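Vuseo Folding Table: Your Questions

Thanks so much for stopping by! We get plenty of mail from people who've decided this is the year the T-shirt drawer finally closes, and the same questions tend to come up, so we've gathered the answers in one place. Get yourself a cup of something and read whichever ones apply to you.

Do I really need a board to fold on?

You don't need one, no. A bed will do in a pinch, and plenty of us folded on beds for years. But a bed gives under your hands, and the shirt gives with it, and by the time you've smoothed one sleeve the other has wandered off. A flat, hard surface makes the whole job calmer. We like a pale one, with a bit of the tabletop left showing past it so there's a straight edge to line a hem up with. 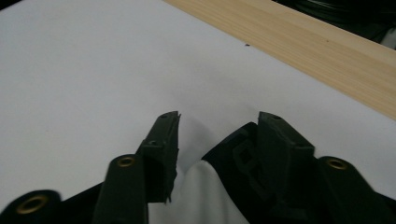
White cloth on a white surface, with pale wood alongside.

Won't I lose a white shirt on a white board?

A little, yes, especially in the evening with one lamp on! Put the light off to one side and the creases throw enough shadow to see by. If your laundry is mostly white, the Kavano board comes in slate as well and costs the same.

What size board should I get?

Measure your table first, please. We take back more boards for being too big than for any other reason. For adult T-shirts you want enough room to lay the shirt out with the sleeves open, and a hand's width to spare on each side is lovely if you've got it.

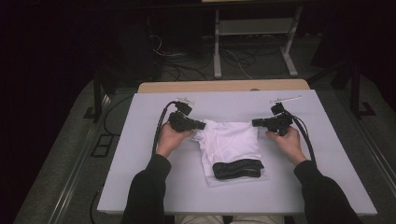 Page last changed: Fri 13 December

Should I sit or stand?

Whichever your back prefers. Sitting is fine for T-shirts, pillowcases and anything else you can reach across without stretching. Pull the chair in close, keep the near edge of the board just in front of you, and work with both hands, one at each side of the shirt. For sheets you'll want to be on your feet (and ideally have company).

How many folds for a T-shirt?

We do 4: one side in, the other side in, then up from the hem, then up again. Kids' shirts often only need 2. If it won't stay put, it's usually the collar, so flatten that before you start.

Do the Clesport dividers fit a Wojcik drawer?

They do, as long as it's the wide one. The narrow Wojcik drawer needs the short dividers, item 1138, which we had run out of in August but now have back on the shelf.

How do I clean the board?

Damp cloth, drop of dish soap, dry it off. Please don't iron on it.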